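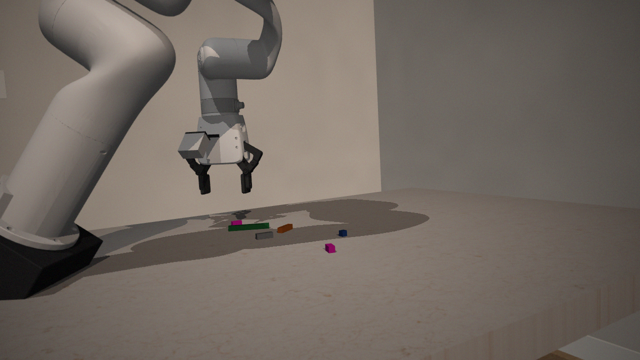 仿真里的白色机械臂，夹爪张开，停在几块彩色积木上方。

Doğukan Kılıçarslan 的工作室在一栋老厂房的二层，和另外几个人合租，门上还留着上一家租户的牌子，写着 Timmermans。屋里有一台台钻、两台打印机和一张共用的长桌。他想在这张长桌上装一条机械臂，用来分拣零件。真正的臂要到 June 之后才能订，所以从冬天开始，他先在电脑里做。

项目名叫 Prarker，一起做的还有 Toon Boersma 和 Lies De Bruijn。三个人白天都有别的工作，通常晚上七点半以后才到齐。Boersma 写控制程序，De Bruijn 做房间和桌面的模型，Kılıçarslan 管硬件，也管账。

他们最早的一版仿真很简单，只有一条臂和一个平面，没有墙，光线从四面八方均匀打过来。在那个环境里调好的识别程序，换到真实的相机画面上，表现很差。De Bruijn 看了失败的记录，发现多数问题出在影子上。臂一伸出去，影子就盖住半张桌子，深色的积木落在影子里，程序分不清边缘。

于是她重做了房间。桌面换成带细斑点的米灰色，加了墙和木地板，墙上连插座面板也做了。光源改成有方向的，臂的影子会落到桌面和墙上。积木有绿色长条，也有灰色、橙色、深蓝色和洋红色的小块，每次运行前重新摆放。

“影子做出来以后，成功率先掉了一大截，”Boersma 说，“但那个数字才是能信的。”

他们用的测试办法不复杂。一轮跑 200 次抓取，每次积木位置都不同，程序自己找目标、下降、合爪、抬起，放到指定位置算成功。加影子后的第一轮，有 37 次失败。Boersma 花了三周改识别部分，又让训练画面里的光线方向随机变化，失败降到 19 次。剩下的失败里，长条占多数。夹爪如果顺着长条的方向下去，指尖就会压在上面，得先把手腕转过来再夹。

长条这件事让他们吵过一次。Kılıçarslan 主张把长条从测试里去掉，理由是以后要分拣的主要是短零件。De Bruijn 不同意，她翻出工作室的零件盒，里面的轴和导轨都是长的。最后长条留下了，手腕的转角计算重写了一遍。

除了桌边的视角，他们还加了一个俯视的视角。桌边的相机看得清高度，看不清前后；从上面看，位置关系清楚，但臂经常挡住积木。两个画面合起来用，程序慢一些，判断更稳。俯视画面还有一个用处，就是检查臂的肘部会伸到哪里。共用的桌子旁边总有人走动，肘部不能越过桌边太多。

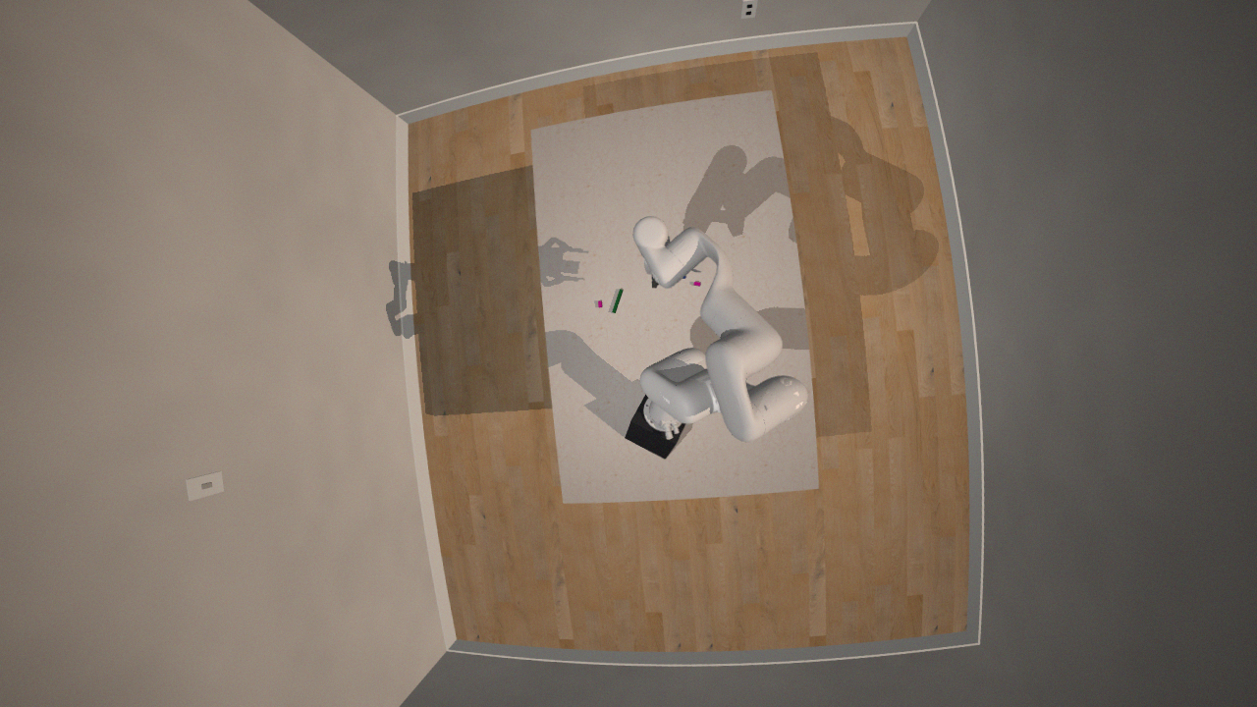 预算和零件

这条臂不打算买全新的。Kılıçarslan 看中的是一台二手六轴臂，卖家 Luuk Verhoeven 在 Stolness 开一家小修理铺，收旧设备，换好轴承和线缆再卖。双方谈了两次，价格还没定，Verhoeven 答应把控制箱一起留着。

夹爪准备自己做。手指用打印件，指尖贴橡胶片，驱动用一个小电机。第一副手指已经打出来了，夹金属轴时会轻微张开，壁厚要加。安装底板是从 Dekis 订的铝板，孔位照着卖家给的图纸画，四个角各留了一个固定孔。到目前为止，花在底板、电机、螺丝和打印材料上的钱是 246 欧元，不含电费。

电源单独走一路，急停按钮装在桌子外侧，站着伸手就能拍到。合租的 Vangelis Stefanou 做木工，用长桌的时间最多，他提的要求是臂不用的时候必须能收到一边，不占他放板材的位置。De Bruijn 在模型里试了几种收起的姿势，选了一种手腕贴近底座的，Stefanou 用卷尺在桌上量过，同意了。

接下来要做的是相机支架。仿真里相机可以随便放，真实的房间里，天花板上有一根暖气管，正好在原定的位置。Kılıçarslan 打算把支架改成从墙上伸出来，De Bruijn 会先把模型里的俯视相机挪过去，再跑一轮 200 次，看看结果差多少。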